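MEDIA RELEASE
16 Oct 2024

Jokmont FC names its squad for the Ravness Cup final

G'day from the clubrooms. I'm the head coach at Jokmont, and the club has let me write this one myself, so blame me for the spelling.

We play Ulard in the Ravness Cup final later in October, and I've settled on a travelling squad of 26. I know the question everybody wants answered first, so let's get to it. Our captain is in. She's been out with a calf strain since the semi-final, she trained fully this morning, and she pulled up fine. Will she start? I don't know yet. If you asked me to put money on it I'd say she comes off the bench, but she'll have plenty to say about that and I'm happy to listen.

Our second keeper misses out with a broken finger. I'm gutted for her. She played every minute of the group stage and she'd have been in my first eleven names.

What we make of Ulard

They're a good side, and they're fast down the left. We drew with them in the league and lost the return match 2-0, and we got what we deserved that night because we gave the ball away in our own half all evening. We've spent a fair bit of time on that since. I'd expect them to press us early again — I would, if I were them — and I reckon the first half hour will be pretty ugly to watch. Bring a coffee.

There are 90 minutes to play, then extra time and penalties if it's level. Yes, we've been practising penalties. No, I'm not telling you who's taking them.

Getting there and staying over

The squad travels up the day before and stays at the Gökçe, a short walk from the ground. Players are sharing, two to a room, and the staff have drawn straws for the rest. Families and supporters can book at the same place under the club rate. Just say Jokmont when you ring the front desk. Please leave the players be after dinner, they'll want their sleep (and so will I).
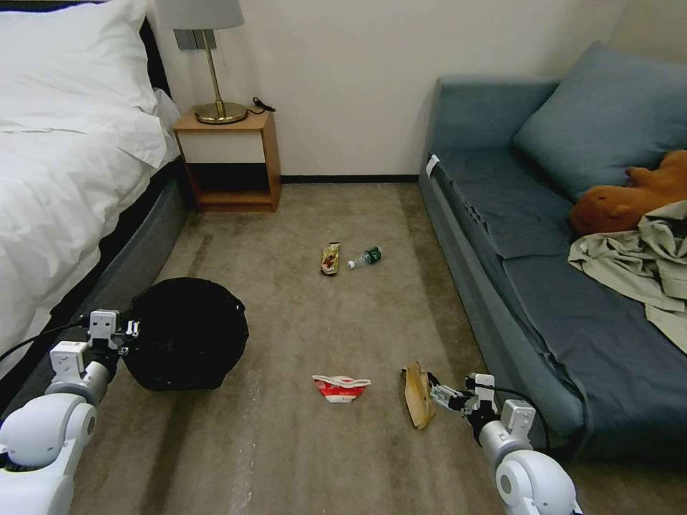
Tickets and the supporters' bus

Our allocation goes on sale at the clubrooms tomorrow at nine, members first. The supporters' bus leaves from the front gate at 7 am on match day and heads home an hour after the final whistle. There are 101 seats across both coaches and they went quickly last time, so put your name down early. Kids under 12 ride free with an adult. Wear your colours!

Media

I'll be free for a chat after training on the eve of the match, pitchside at Ravness. Interview requests for players go through the club office, please, and not to their mobiles.

— Head Coach, Jokmont FC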